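Plastic chopping boards – worth it or not?
Kitchen Corner > Boards, knives and bits

garora_kitchen
3 October 2022
We're finally replacing the old wooden board, which has split right down the middle after years of good service, and I'm torn. My sister swears by plastic and my mother-in-law thinks it's a crime against vegetables. What does everybody use, and would you buy it again?

Jukby
Wood, every time, my love. I've had plastic ones and they slid all over the worktop and went furry with knife marks within months. A decent bit of beech and a wipe of oil now and then, and it'll see you out.

munteanu481
Sorry Jukby, I have to disagree, though I do see the charm of a nice old board! I cook a lot of aubergines (my gran's salad, the smoky one, and I make far too much of it from summer right through to November) and the juice stained my wooden board something dreadful. Plastic goes under the hot tap and that's the end of it. Get one with a hand hole if you can, because you can hang it up to drip, and a rim in a darker colour is handy on a pale worktop like mine. 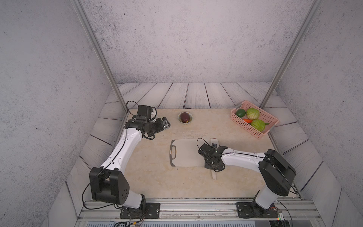 I keep the aubergine in a little bowl until I'm ready for it, otherwise it rolls – and then I slice it thickly, salt it and go and have a cup of tea. Any ordinary kitchen knife will do as long as it's sharp.

Jukby
Lemon juice and salt would have had that stain out. But I'd like the recipe for the salad, please!

garora_kitchen
Ooh, me too. Leaning towards plastic for the messy jobs and a small wooden one for bread, if I can get that past my mother-in-law.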